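12 November 2020
Bin picking cell, planner and grasp scoring

Picked up where Zdenka left off with the new collision model. Goal for the day was to get the planner to stop rejecting poses near the bin walls without loosening the wall margin again.

State at start: planner branch from last night, Vitero perception node unchanged, grasp scorer retrained on the February set plus the clutter set. Replayed 206 logged pick attempts offline before touching the arm. Most of the rejections come back as "no IK", but that message is wrong. The IK solver returns a solution and the path check then throws it out, and the wrapper reports both cases with the same code. Split them into two codes. Stelios asked for this weeks ago and was right.

With the codes separated, the bulk of the failures are the wrist against the wall in the last part of the approach. The wrist is modeled as a single convex hull that includes the cable loop. The hull fills in the whole space between the loop and the wrist housing, so anything close to a side wall is ruled out. Replaced it with two capsules for the housing and a chain of small spheres for the cables. The spheres are fixed to the wrist frame and do not follow the cable when the last joint turns. Good enough within the joint range we allow for now. Wrote the limit into the config so it does not get lost.

Planning time went up. Set the timeout to 400 ms, from 300. Replay still hits the timeout now and then, nearly always on targets where the first 4 grasp candidates are all on the same side of the object. The scorer hands over near-duplicates and the planner fails on each in turn. Added a minimum angle between candidates before they go to the planner. Crude, but the order of the remaining ones is kept.

Perception, separate problem. Shiny parts leave holes in the depth image and the segmenter closes them with whatever is next to them. Cloth is the worst neighbor – the mask runs from the metal straight into the fabric and the grasp center ends up between the two. Tried weighting the color edges higher. Helps on metal, and splits the studded plates into strips. Reverted. Zdenka has a version that marks depth holes as unknown and lets the scorer penalize them, will merge that instead. 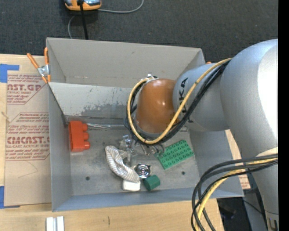
The wall fit also needs another look. The fitter assumes vertical inner walls, and on the gray bin the lower panel at the back slopes in toward the floor. Points on the slope get labeled as object, and the scorer likes them because they are flat. For now there is a hand-drawn mask over the slope, stored with the bin definition. Proper fix is to load the bin as a mesh and subtract it.

Log format: Lamrani viewer does not know the new reject codes and shows them as blank. Harmless, but do not read blank as success.

Open:
- Merge depth hole branch, rerun replay on the same logs
- Cable spheres: make them follow the last joint, or at least inflate them near the limit
- Bin mesh instead of plane fit
- Stelios to check whether the Standeneck cell still uses the old reject code anywhere
- Timeout should live in one config file. Currently in two, and they disagree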